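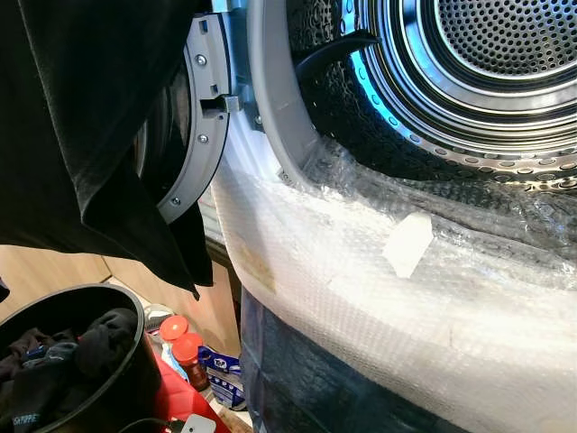 How to test whether a robot can load your front loader

Can a machine do the laundry yet? Some of it. Loading is the part most people ask me about, and it is a good chore to test at home or in a workshop, as you only need a washer, a bin and some clothes. I'm Kenna Rutherford and I run these trials for Drincombe. The steps below are the ones I give to anyone starting out.

Step 1. Set up the washer
Leave it unplugged and the water off. Open the door as far as it goes and check that it stays there. If the lower lip of the opening has sharp edges or paint you care about, cover it with bubble wrap and tape it down. Put the bin on the floor on the hinge side, within reach of the arm.
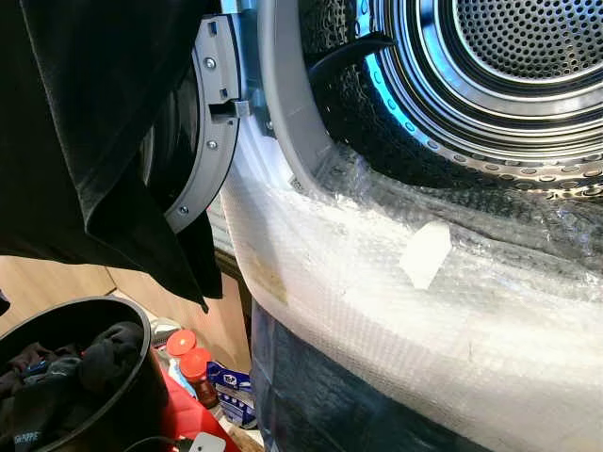
Step 2. Choose the clothes
Start with 6 garments of one colour. Dark clothes are harder than light ones - black cloth in a black bin gives the cameras very little to work with, and the folds run together. If your system can't manage them, go back to a light towel and work up.

Step 3. Run the trial
Ask for one garment at a time. Give the robot 20 tries and write down where each one ends: in the drum, on the lip or on the floor. Don't help it. Chaiwat Mahawong, who wrote our scoring sheet, gives a half mark for anything left hanging over the edge, but I score that as a miss. 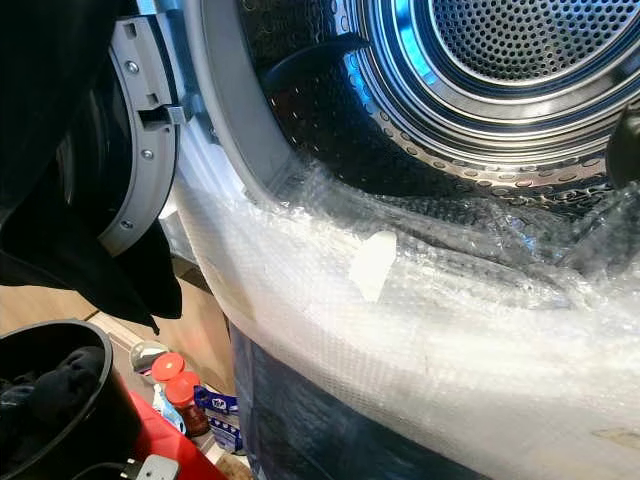
Grasping gets most of the attention in this field, and I think the opening deserves more of it. A person tucks a sleeve in without looking. A robot has to carry a limp thing through a round hole and let go deep enough that it stays put. The door makes this worse. With the latch tab sticking out sideways from the door frame towards the opening, there is a small hook right beside the path, and a trailing hem can catch on it. Plan the approach from the other side where you can.

Step 4. Check the drum
After each garment, look at how far in it went. Anything lying over the lower lip will get pinched when the door shuts, so it needs a second push. We wrote the push as its own move with the gripper closed. In the Grultlow software that took 5 lines, and the Shevchuk controller needed a good deal more fiddling.
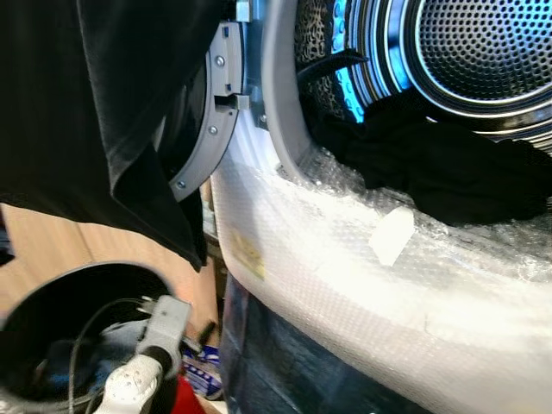
A push should be slow and should stop as soon as the arm feels the back of the drum. Set the force limit low to begin with and raise it in small steps.

Step 5. Decide what counts as done
Loading is one piece of the chore. Sorting, checking pockets, measuring detergent and shutting the door all come after or before it, and each one needs its own test. My view for now is that a robot can load a washer if you have the patience to wait for it and someone close by to pick up socks. I wouldn't leave one alone with a full basket.

If you want to compare results, use the Cotine score sheet and note the garment colour and the side the door opens on.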